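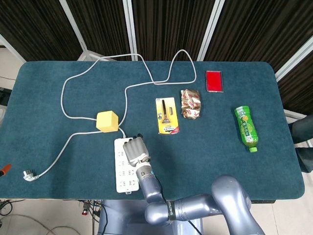 The artistic director of Dratitz would like it known that the goat was cut for artistic reasons. The insurance had nothing to do with it. She says this before I have sat down, and then says it again when the coffee comes, so I am writing it down first.

Dratitz is a theater company of three people, two of whom are married to each other and one of whom, she says, "has learned when to go for a walk." Their new show, Broken, opens in Flememcombe in March after 11 drafts and one very bad preview. It is a play about two sisters dividing up the contents of their late mother's repair shop, and it is performed in a former repair shop, for an audience of 20 people seated on whatever the company could find.

"We asked for chairs," she says. "We got stools, a church pew and a thing from a dentist. I sat in the dentist one for a whole run-through and it was the best seat in the house. I'm not telling anyone which night it's free."

She wrote the first draft in a month, mostly at night, after her own family had what she calls a disagreement about a toaster. The toaster didn't work. Both parties wanted it. "I remember standing in the kitchen thinking, this is insane, and also thinking, if she gets that toaster I will never speak to her again." She won't say who got it. In the play it has become a radio, on the advice of a lawyer friend and, I suspect, a sister.

Most of the work since then has been taking things out. The first version ran close to three hours and had a ghost. The ghost was the mother, and the mother had opinions. "She was so good that you stopped caring about the other two. Everybody who read it said the same thing, they said oh, I love the mother. So she had to go." What's left of her is a stack of repair tickets, which the sisters read aloud to each other, at first to be useful and then to be cruel. I saw an early reading of that section last fall and I still think about the one for the hair dryer.

The company's last show, Uibo, was a different animal. It had no dialogue, a great deal of flour, and played to a 50-seat room that was seldom troubled by more than half that number. She is cheerful on the subject. "One review said it was like watching bread happen. We put that on the poster. I still don't know if he meant it nicely."

Did it sell tickets?

"It sold four."

Broken has been an easier sell, possibly because people talk in it. The first week went quickly, and the company has added two late performances, which the actors learned about from the website. I ask whether it's hard to play a fight at that distance, with the front row near enough to pass you a tissue. She says the fight is fine. The trouble is the making up. "You can shout at your sister in front of strangers, people do it at weddings. But then there's this long bit where they just sort screws into jars and don't look at each other, and at the preview a man started helping."

He was allowed to continue. They have since decided to leave a spare jar out, in case.

The preview is a sore point. It went wrong in the usual ways, plus a few new ones: a line was skipped that made the rest of the plot impossible, and the younger sister had to inherit the building twice. The goat, which had a short but important entrance in the second half, had by that time been waiting in the yard for an hour and had eaten the second half. "The pages, I mean. The prompt copy. She was very professional apart from that."

Money comes up, as it does. The whole production was put together on a grant of some 1,000 dollars and a raffle. She doesn't recommend this and has no plans to stop. A larger theater in the city offered them a slot for the summer, with proper lights and seats that match, and they are thinking about it in the way you think about going to the gym. The play would need a new ending, for one thing. At the moment the sisters lock up the shop and leave, and the audience is locked in with the jars until one of them comes back with the key.

How long does that take?

"It depends on the night," she says. "It's meant to be two minutes. The older sister smokes."

I ask what she would like people to take home from it. She gives this a lot of thought, and asks if I want the last cookie, and eats it. Then she says she'd be happy if they called someone, though not during the show, and that whoever has been taking the screws should please bring them back.

Broken is at the old repair shop, Flememcombe, through the end of March. Late performances are listed on the company's website, where the cast will also be checking.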